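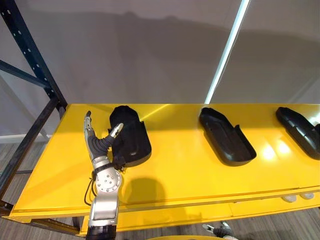
Unit 8: Protective Orders in Civil Practice
Course handout, Family Law Clinic, Holtville
Prepared by Trefor Foulkes

Reading before class: the Wysocka file (petition, supporting statement, draft order). Bring a marked copy.

1. Scope

This unit covers civil protective orders between adults who are or were in a household or dating relationship. Criminal no-contact orders come up only where the two overlap. Orders protecting children are covered in the next unit. All rules cited are those of Tristura, the model state used in this course. Do not carry the time limits or dollar amounts into real work without checking the local statute.

2. Who may file

The petitioner must show a qualifying relationship: current or former spouses, people who live or lived together, people with a child in common, or people in a dating relationship. Roommates with no other tie do not qualify and must use the general harassment statute, which has a higher burden of proof. The relationship is decided as of the date of the conduct. A couple who had separated by then may still qualify as former partners.

3. Grounds

Physical harm, or a threat that puts a reasonable person in fear of it, is enough. The statute also lists stalking, destruction of property, and interference with a phone call for help. Control of money or of contact with relatives is not a ground standing alone. It may be pleaded as context, and the court may weigh it when deciding how likely further harm is. Students often bury this material at the end of the statement – put it next to the incident it explains.

4. Temporary order

A judge may grant a temporary order on the petitioner's sworn statement, without notice to the other side. The statement should give, for each incident, the date or best estimate, the place, what was said or done, and who else was present. "He was abusive for years" will not support an order. Hearsay is allowed at this stage but gets less weight.

The temporary order takes effect on service. It runs until the full hearing, which must be set within 31 days of filing. If service fails, the court may extend the order once for the same period. A second extension needs a showing of good cause.

5. Full hearing

The burden is on the petitioner, by a preponderance of the evidence. Both sides may testify and call witnesses. Text messages come in if a witness can identify the number and say the copy is complete. Bring printed copies, with the thread in time order. Photographs need a witness who can say they fairly show what they are offered to show.

If the respondent was served and does not appear, the court may proceed, but the petitioner must still put on evidence. See Flendside v. Flendside, in your case packet, where a default order was vacated because no testimony was taken.

6. Terms and length

A final order may bar contact, exclude the respondent from the home, set temporary support, and require surrender of firearms. The usual term is 180 days, renewable on motion filed before it expires. Exclusion from the home does not change title or the lease.

7. Violation

A first violation is a misdemeanor with a fine of up to $500, and may also be treated as contempt. Only the respondent can violate the order. A petitioner who answers a call or agrees to meet does not waive it – the order stays in force until the court changes it.

For class: draft two paragraphs of the Wysocka statement covering the April incident. Use first person and past tense. Leave out legal conclusions.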